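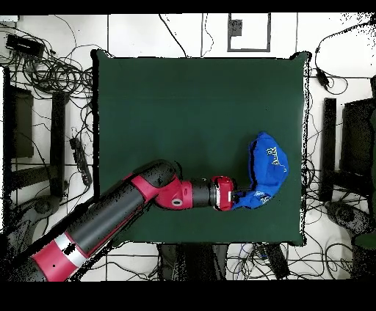

The blue one, on the green.

THE SHIRT FROM SIRKCOMBE

The shirt had come free with a month's membership at a swimming pool in Sirkcombe, and it had outlived the membership, the pool, and most of Sirkcombe's enthusiasm for swimming. It was blue. It had white letters on it, and when it was crumpled, as it nearly always was, the letters said nothing in any language.

My aunt in Cilville held that a shirt should be folded in 6 moves. She had read this in a booklet, and she had a green cloth she laid on the table for the purpose, the way other people lay one out for cards. I was sent to her one September to be improved.

"Sleeves," she said.

I found one sleeve. The second turned out to be the neck.

"You're fighting it," she said.

I told her it had started it. She smoothed a corner of the green cloth, which popped back up the moment she let go, and we both pretended to be looking at something else.

By four o'clock I had made a mound, a smaller mound, and a thing with a flap that she walked around twice. She asked what I called it. I said it was a shirt, at rest. She went to put the kettle on and was gone a good while for a kettle.

When she came back she picked the whole business up, dropped it in the drawer, and leaned on the drawer until it shut.

"Six," she said.

More short fiction
The Mustell Umbrella
2000 Buttons
Lunch at the Ramasamy Hotel
A Drawer in Cilville

Search stories
Enter keyword Go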